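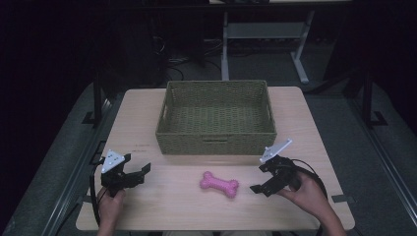

How to Tell the Grandparents Without Losing Your Mind

My sister Leena told our parents by leaving the pregnancy test on the kitchen counter next to the toast. It worked, I suppose. Mom still brings up the toast.

When my turn came, my husband and I had the long drive to Flernville ahead of us and 30 people expected at the family reunion. Plenty of time to make a plan and ruin it. What follows is the version I'd use if I had it to do over.

Step 1: Decide who hears first

Write the names down in order. Parents, then siblings, then the aunt who will tell everyone else for free. If you have two sets of parents, call the far-away set the same day. My mother-in-law in Jellcombe found out 24 hours after my mother did, and she can give you the minutes.

Step 2: Pick a prop that can survive luggage

We had a cake made. It rode two hours on my lap and arrived reading "Congrats Gran a." A card, a tiny pair of socks or a framed ultrasound picture will fit in a carry-on. If you use the ultrasound, write "baby" on it somewhere. My dad studied ours for a full minute and asked if it was supposed to rain.

Step 3: Choose a quiet 20 minutes

Avoid airports, the last quarter of any game, and restaurants where the staff sing. After dinner is good, before the dishes. Everyone is sitting down, and someone may get out of the dishes.

Step 4: Hand it over and stop talking

This is the hard part. I started explaining the socks before Mom had the paper off -- I get chatty when I'm nervous -- and she thought they were for the cat.

Step 5: Put one person on camera duty

Ask ahead of time, and have them start recording early under the excuse of a group photo. Our friend Taha got us a lovely clip of the ceiling fan with screaming under it. We've watched it more than our wedding video.

Step 6: Agree on what's still secret

Due date, name ideas, whether you're finding out boy or girl. Settle it in the car. My husband gave up our top name before the coffee was poured, and by breakfast four relatives had opinions on it. We've gone back to the list.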